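Bimanual cell, visitor session, June

Setup checked at 7:40. Both arms homed without fault. Left gripper pads from the March batch, right gripper still on the thin fingers because the wide set has not come back from Zondent. Logged the right wrist cable as slightly tight in the last third of its travel. Left it alone for the day.

Visitors were the group from Prosorance and two people from Castaño. They came in at 9:15 and stayed until just before noon. Plan agreed beforehand: short talk, desk-clearing demo, then questions at the desk with the arms live but speed limited. I set the limit to 20 percent for everything involving visitors. Annelies Kramer ran the talk and I ran the arms.

Policy used was the one from training step 3,635. The newer checkpoint scores higher on our own bench but drops rigid items more often when the approach comes from the left, and I did not want to debug that with guests in the room.

Notes on the bowl. It has a faceted wall, so the pads meet it differently depending on where along the rim they close. If closure lands on a corner between facets, contact is on a line and the bowl can rotate about it. Gripping from the side also puts the center of mass well away from the fingers. Force setpoint was raised one step from the default after the first warmup run. The cloth went on the mat beside it as the second object.
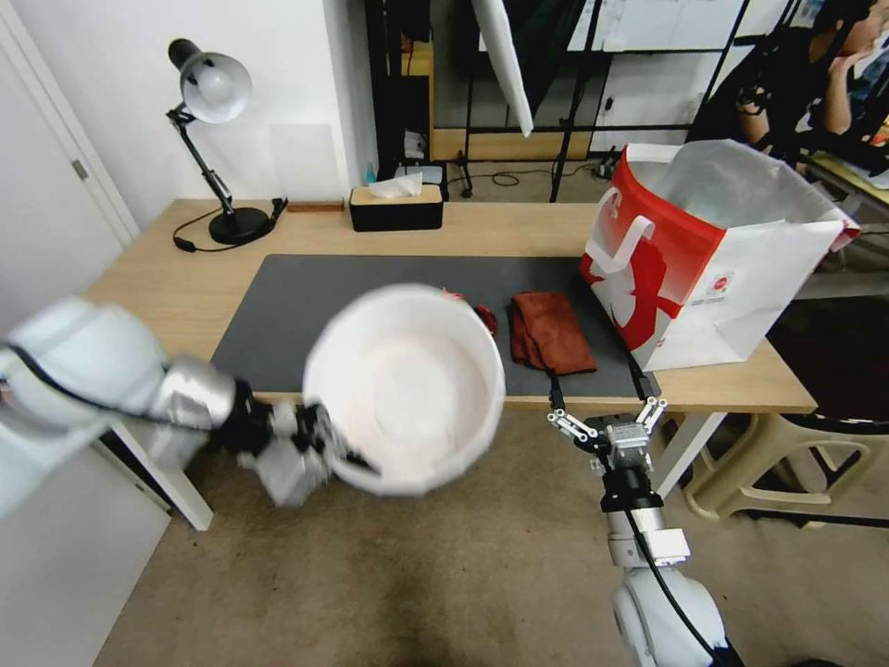 Annelies Kramer asked why the right arm doesn't come up under the bowl as soon as the left one has it, given that the tilt is the weak point of a single rim grasp. She would take the slower two-handed carry every time in front of visitors, and she wants a comparison on the bench before the next session. Her other remark was that the policy treats the second arm as spare until the handover, and that the training data probably taught it to.

Fair point. The demonstrations from Zondudham are nearly all one-handed for bowls and cups, and the two-handed ones are for boxes. I filtered the set by object class: 3,000 episodes in total, 37 with a bowl held by both arms. That is too few to expect the behavior to show up unprompted. Options are to collect more or to script the support move and let the policy take over after it. I prefer collecting.

Visitor questions worth keeping:

Castaño asked about recovery if an object slips partway. Current state is that the arm stops on the force drop and waits for an operator. No regrasp.

Prosorance wanted to know if the lamp position matters. I don't have numbers. We have moved it between sessions without recording where, so the logs can't answer it. From now on lamp position goes in the session header.

Somebody asked about cycle time. I gave the figure at the limited speed and said so.

One stop during the session, at 10:50, on the right arm. Joint 5 torque warning, cleared by backing off by hand and rehoming. Same cable as noted in the morning, I think. Slack to be redone before the arms run at full speed again.

To do:
Reroute right wrist cable, recheck joint 5.
Ask Zondent for a date on the wide fingers.
Bench run, rim grasp against two-handed carry, same bowl, same checkpoint.
Add lamp position field to session header.
Send Castaño the gripper drawing they asked for.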